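## 4. Opening and Laying the Table

You have unpacked the table, found the leg latches (Section 3), and thrown away the foam corners, which you will want back when you move. What remains is getting it upright and putting dinner things on it.

**Before you start**

The Dodix 104 is a folding table with a printed marble pattern. The pattern is very convincing to guests and has no effect on hot pans, which know the difference. Clear a patch of level floor a little bigger than the top.

### 4.1 Opening the legs

1. Lay the table face down on a blanket. A rug will do. Bare tile will also do, once.
2. Pull the first pair of legs up until the latch clicks.
3. Repeat with the second pair. If you hear no click, push harder. If you hear a crack, see Section 8.
4. Tug each leg toward the middle. It should refuse to move.
5. Turn the table over with a second person on the far side. Agree beforehand on which way you are turning it.

> **CAUTION:** Keep fingers out of the hinge. The hinge is stronger than it looks and holds no opinion about you.

### 4.2 Checking for wobble

Press down on each corner in turn. On polished tile, the usual culprit is a foot sitting in a grout line – slide the whole table an inch and try again before you start folding up cardboard. Lift it to move it. Dragging scuffs the feet and announces the move to everyone downstairs.

Two tables can be used side by side. The tops are the same height, but the edge bands leave a small ridge at the join, so don't stand a glass on it.

### 4.3 Laying one place

The order below suits a shallow bowl, a cup, and two utensils. People who were raised differently may rearrange it and write to us at the Clomadville office, where the letters are kept.

1. Wipe the top with a damp cloth and dry it.
2. Set the bowl down first, at the left, near the front edge.
3. Stand the cup to the right of the bowl.
4. Lay the fork next, tines pointing away from the diner.
5. Lay the spoon to the right of the fork, bowl side up, handle toward the diner.
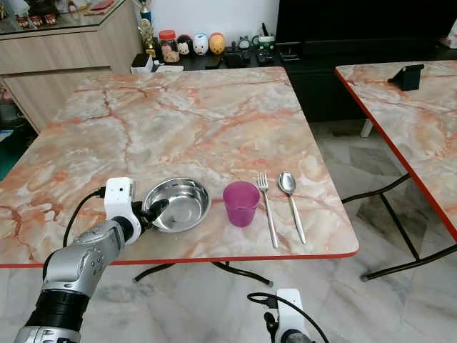 Leave the back half of the top free for serving dishes. It will fill up without your help.

**Note:** Plastic cups are light and tip easily. Fill them after everyone has sat down, or after the children have, at any rate.

### 4.4 Clearing up

1. Take everything off the top, including the spoon you think is already in the sink.
2. Wipe along the edge band, where crumbs gather.
3. Let the top dry before folding.

For replacement feet, quote part 2206.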